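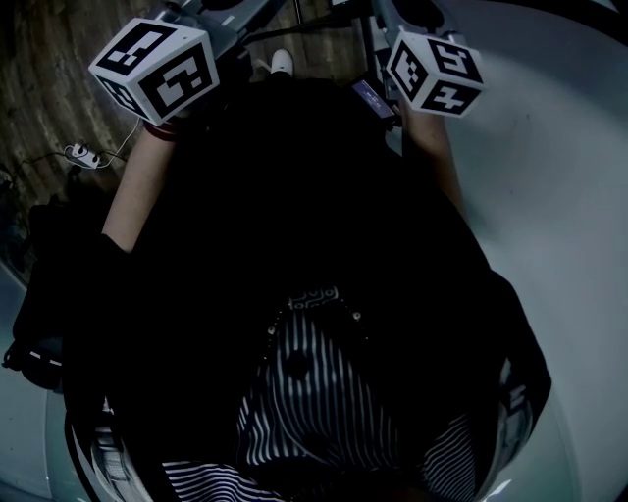
3.2 Survey Sites

Figure 2. Seated, both arms out.

I picked Drurlow and Viltside for the noise diaries mostly because I could get to both by bus – and I'm glad I did! We mailed 1,089 diaries and got 809 back, far more than I'd hoped for. People in Viltside wrote pages on delivery trucks (one filled both margins), while Drurlow folks mostly grumbled about leaf blowers. I left Rastdale out of the averages, as only 8 diaries came in from there.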